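Zerelstead Makers & Automation Board
Simulation and Control > Faults and near misses
Search this board Enter keywords Go Advanced

Canister keeps getting knocked flat, and a force limit that never tripped
Started by Janaína Tavares, May 2, 2024

janaina_t wrote:
Hello all, and sorry in advance for the length, I've been staring at this for most of a week and I think I need other people's eyes on it.

We have a two-armed setup in simulation, black hands on grey forearms, working at a kitchen counter. The job is simple enough on paper: left hand picks up a drinks can, right hand opens the drawer of a small cabinet, can goes in the drawer. We run it in batches of 200. In the latest batch, 17 runs ended with the big white canister on its side, and in every one of those the left forearm had swept through it on the way to the can. A knock now and then I could live with (it's a simulated canister, it'll get over it). What bothers me is that the force limit on the arm should have stopped the motion, and it didn't. Not once. The log says all clear from start to finish.

We're hoping to move this on to the real arms in July, so I would dearly like to understand it before then. Controller is the Jombridge one, fairly standard settings. Any thoughts very welcome, and thank you for reading this far!

old_solder wrote:
Evening Janaína, lovely clear write-up. My first guess is the canister weighs next to nothing. If somebody left the mass at a default when they built the model, the arm could push it over and hardly feel it. I had a cereal box once that behaved like a balloon, and it took me an embarrassing number of cups of tea to find out why.

janaina_t wrote:
Good thought, and I did check, hoping it would be that easy. The mass is set properly, as a full canister. I even doubled it for a handful of runs and it still went over, with nothing in the log.

candela_b wrote:
Candela Barroso here, I look after the arms at Castellanos, so I come at this from the safety side and may be a bit of a misery about it. Where is the force being measured? If it's only at the wrist, then anything the forearm hits is on the wrong side of the sensor and your limit will never know. We had precisely that on a real machine, and it bent a shelf bracket before anyone got to the stop button.

I'd also say, gently, that I don't think you should be talking about July until this is put right.

pinwheel wrote:
I'm going to disagree a little with Candela, with great respect. The wrist sensor may well be blind to it, but to my mind the planner is the real culprit. It shouldn't be sending a forearm through a canister in the first place. A force limit is your last resort, and if you're leaning on it to keep the counter tidy then the path is wrong. Get the planner to treat the forearm as a solid thing and I think you'll find most of this goes away.

candela_b wrote:
We can both be right, you know! Fix the path by all means, I would too. But planners work from what they believe is on the counter, and one day a person will put a mug down, or a hand. I want the arm to stop for the hand whether or not the planner had heard of it. Sorry to bang on.

old_solder wrote:
I'm with Candela there. Janaína, could you put up one of the bad runs? It would help to see where the arm is lying when it reaches the can.

janaina_t wrote:
Of course. Run 2,313, left hand at the yellow can:
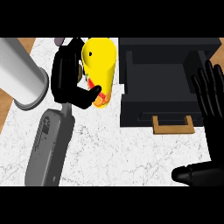
2 min read · page 1 of 1

You can see how low and long the forearm lies across the marble, with the canister over on its side to the left of it. The right hand is waiting out by the cabinet.

And Candela, I owe you a cake. I went through the settings file this afternoon and the limit reads from the wrist only. The forearm has a collision shape, so it pushes things about perfectly happily, but its contacts aren't passed to the monitor at all. I feel rather silly.

pinwheel wrote:
Don't feel silly, it's a very easy one to miss. But do look at the angle of that forearm! It's coming right across the counter. I'd still raise the elbow before I did anything else.

candela_b wrote:
Thank you for posting it. I'd do the monitor first and the elbow second - if you do it the other way round the knocks will stop, everyone will be pleased, and the hole will still be there. Once the forearm contacts are being read, run the same starts again without touching the path and see whether it stops when it should.

janaina_t wrote:
That makes sense to me, and I'll do it in that order (sorry pinwheel, your turn comes next). I've set off 5 of the bad starts to begin with, forearm contacts switched on and the path left just as it was. Three have stopped with a proper fault in the log. The other two went sailing on and over went the canister, so either my threshold is too generous or there's something else hiding in there. I'll try it lower tonight. July is off the calendar for now, in any case.

old_solder wrote:
Check whether the monitor averages its readings over time before you lower anything. A quick knock can get smoothed away to nothing. I've a note on it somewhere from the Allier arm and will dig it out for you after supper.

Recent in Faults and near misses
Drawer opens, then shuts on the fingers
Allier arm drifts after a warm restart
Emergency stop wired to the wrong relay, please check yours
Gripper lets go early when the log is full
How do you label a fault you can't repeat?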